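The Two-Arm Laundry Build: Your Questions

Last updated 10 Jan 2026

I get a lot of the same emails about the laundry arms, so I finally sat down and put the answers in one place. If yours isn't in here, there's a form at the bottom of the site. I read everything, I'm just slow.

What is this thing?

Two arms, one table, and a pile of my own clothes. The project is called Wullolach (a name I picked very late at night and am now stuck with). The goal is to get it to pick up a garment from a heap, spread it out, and fold it well enough that I'd put it in a drawer. Towels it can do. T-shirts, most of the time. Everything else is a work in progress.

Where do you build it?

At Iltanby, a shared workshop a short bike ride from my apartment. I rent a corner there with a power drop and a locking cabinet. I started out at home, but the arms have a long reach and my kitchen doesn't, and after I knocked a shelf down testing the left shoulder I gave up and moved.

Did you design the arms yourself?

No, and I wouldn't try! The arms came secondhand from a seller called Akyol, minus the grippers and minus any paperwork. I've replaced a couple of joints, redone a lot of wiring, and designed the grippers from scratch. The control software is mine too, built on top of a whole lot of open source stuff that other people were kind enough to write.

How long did it take?

I bought the arms in October, the year before last. It was 11 weeks before both of them moved at the same time on purpose. The first folded towel came a good while after that, and I was so excited I ran over and unfolded it by accident.

Why are the gripper fingers full of holes?

Weight, mostly. Anything you hang on the end of a long arm costs you at the shoulder, so the fingers are open frames instead of solid blocks. They print faster that way too. I went through 18 versions before I got a shape that pinches cloth without chewing on it, and I still keep a box of the old ones for spare parts and general humility.

What's the little circuit board on the finger?

It's a sensor board of mine that reads how hard the finger is pressing. It's a first attempt and I'd lay it out differently now. The connector sticks out farther than I'd like, and I've snagged it on a hoodie string more than once.

Why are you so obsessed with jeans?

Because they're awful! A towel is a rectangle and stays a rectangle. Jeans are two tubes joined at a stiff lump, and they'll hold whatever silly shape they're in. The thick seams fight the grippers, and the legs love to wrap around each other. If I can get jeans to work, I figure most of the dresser is within reach.

The move I'm working on is the stretch. One gripper takes each end, the arms pull apart a bit, and the garment gets stretched out over the table so the software has a decent shot at working out which part is which.

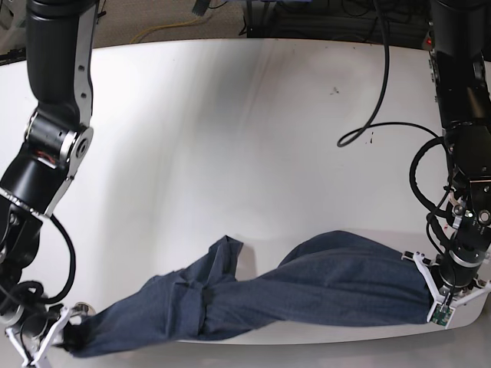

Jeans stretched between the grippers, with a twist in the middle. The peak of denim left of center is the kind of flap that confuses my edge finder.

A twist like that one is my number one headache right now. Pulling harder doesn't help – it only tightens things up. What I'm trying is to lower everything to the table, let go with one hand, and roll the other wrist before grabbing again. On my last proper test I ran it 30 times and got a clean, untwisted pair on 7 of them. I know how that sounds, but the month before, my score was zero.

Why a white table?

Contrast. My clothes are mostly dark, so a plain light surface makes it much easier for the software to find where the cloth ends. Shadows are still a pain. A soft gray shadow under a raised fold can look a lot like more fabric if your threshold is off, and I've spent whole evenings chasing a sleeve that didn't exist. White socks are obviously a problem and I have decided not to think about white socks.

That's a lot of loose cable. Isn't it a hazard?

It's a fair thing to ask. Arms need slack or they'll yank their own connectors out when the wrist turns, so the loops along the arms are meant to be there. The rest of it, lying on the table and the floor, is me being lazy. A cable chain is on the list. It has been on the list for a long time.

Is it safe to stand next to?

When it's powered, I stay outside its reach, and so does anyone visiting. There's a stop button on the bench and another on a long lead that I carry. I also cap the speed in software, which makes the videos dull but lets me sleep. If you build something like this, please sort out your stop button before you do any of the fun parts.

Can it fold faster than you?

Not even close. I can do a T-shirt in a few seconds, and the arms need a couple of minutes if nothing slips. I usually start a run and go make coffee in the front room, where I can still see the table through the window with the stop button in my pocket.

Can I have the gripper files?

Yes! They're on the downloads page under "Wustow," which is what I call the current finger design. Print them in something a little flexible if you can. Mine creep open slowly under load, so check the screws now and then.

Will you sell me one?

No, sorry. I have one table's worth of patience and it's all in use.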